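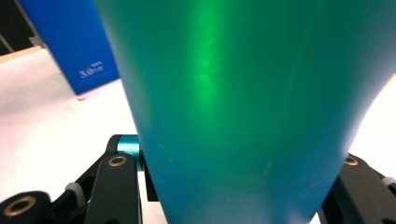 By Fiachra Quinlan
Reviewed by Duván Lozano

Teal is a dark color between blue and green. The word comes from the common teal, a small duck with a stripe of that color running back from its eye, and came into use as a color name in the early 20th century.

Paint makers usually get teal by mixing a blue and a green pigment, then adding a little black or white. Names vary from one maker to the next - the Ermont paint catalog lists 15 shades, and the palest would pass for turquoise in most homes.

Teal can be hard to match under artificial light. Warm bulbs pull it toward green, while cool daylight brings out the blue. Glossy surfaces add to the trouble, as a highlight may look like a different color from the area next to it.

See also: Cyan, Turquoise, Color names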